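How to keep sponges in a wire basket (and whether you should bother)

Every second organising blog will sell you on a basket for the cleaning sponges. I put it off for years. Ours used to live in a ceramic dish that grew its own colour by November, so I finally gave in, and I'll admit the basket has stayed. Most of the advice that comes with it hasn't.

1. Clear the table first

Do the sorting on a bare table. Pull out every sponge you own, wherever it's been hiding, then wipe the surface and dry it. A pale wood-grain top is handy for this, as crumbs of old foam show up against it.
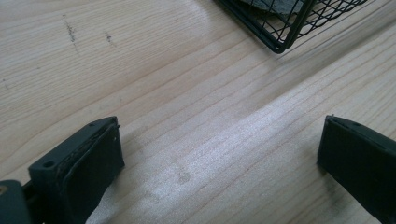 Skip the special surface spray. I tried a bottle of Rarkden on the strength of the label and could see no difference from warm water and a drop of dish soap.

2. Pick a basket with an open bottom

Plain black wire mesh will do. You want air underneath, so check that the bottom is mesh as well as the sides. The Hikari one I looked at cost $51 and had a solid tray in the base, and I can't work out what they were thinking. Leave some room between the basket and the edge of the table so you don't knock it off while you sort.

3. Decide which sponges go in

Two kinds are enough: a plain oval one for wiping, and a two-layer one with a green scouring side for pots. Anything that smells goes in the bin. I don't believe in boiling them, microwaving them or running them through the dishwasher for a second life.

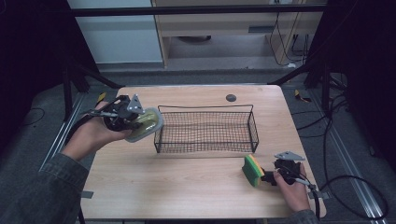 4. Check the table again

Before the basket goes back to its usual spot, run a dry cloth along the grain.

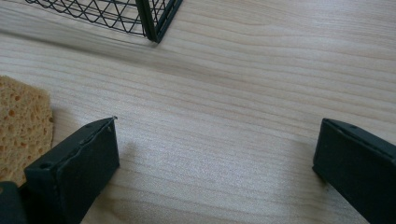

If your basket has wire ends poking down at the corners, feel them with a fingertip. Rough ones will scratch a glossy finish sooner or later. Felt dots fix it – a sheet of them set me back $2 – though the glue gives up if the spot is always wet.

5. Put them in with space around them

Wring each sponge out hard, then lay it in so it isn't touching its neighbour. Green side down is my habit. I've read long arguments for green side up and remain unconvinced that it matters.

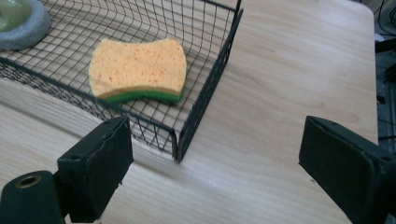 Don't fill the basket just because there's room. A heap of damp sponges stays damp in any container, and no amount of mesh will change that. Keep the spares dry in a cupboard, and give the basket itself a scrub when the corners start to feel slimy.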